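FOR IMMEDIATE RELEASE
3 January 2023

Filip Supper Club opens its winter season in Vudville, and we've saved you a seat

VUDVILLE – Hi everybody, Gheorghița Onu here. I usually leave the press releases to my business partner, but Florin Costache is up to his elbows in cabbage this week, so you're getting me instead. I'm really happy to say the Filip Supper Club is coming back for another winter, and this time we're doing it in a proper room with proper heating (those of you who ate in your coats last year, thank you, you were great sports).

Our new home is the old seed store on Sadlow Street, two doors up from the post office. We got the keys in September and have spent every spare evening since then painting, arguing over light bulbs and trying to get the back door to close. It closes now! There's room for 24 people a night at long shared tables, and we'll be running 5 suppers over the season. Tickets are 90 dollars each and that covers the whole meal, including coffee and whatever dessert I've been fussing over.

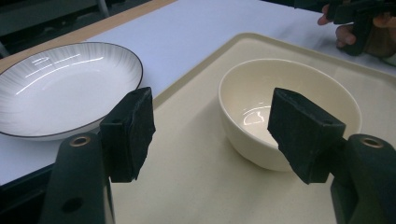 The food is the kind Florin and I grew up with, with a few things we've picked up since moving here. Expect sour soup to start, then stuffed cabbage or slow-cooked pork depending on the night, with polenta and plenty of pickles. Vegetarians get mushroom cabbage rolls, and I'd fight anyone who calls them second best. The bread comes from Fludton Mill flour and I bake it that same afternoon, so please come hungry and don't fill up on crackers in the car like my sister does.

"People kept asking us when we were coming back, in the grocery store, at the dentist, everywhere," says Florin, who did come out of the kitchen long enough to give me a quote. "I want them to stay late, talk to whoever is next to them and take some soup home if there's any left."

We sold nearly all the seats last winter by word of mouth, so if you'd like to come with a group, get in touch early. Doors open at six and we eat at half past. Kids are welcome if they can sit through soup. Let us know about allergies when you book, please, and not when the plates are coming out!

Reporters and food writers who want to stop by while we're cooking are very welcome too. Ask for me at the side entrance and I'll find you an apron.

Booking and press contact:
Gheorghița Onu
Filip Supper Club
The Old Seed Store, 144 Sadlow Street, Vudville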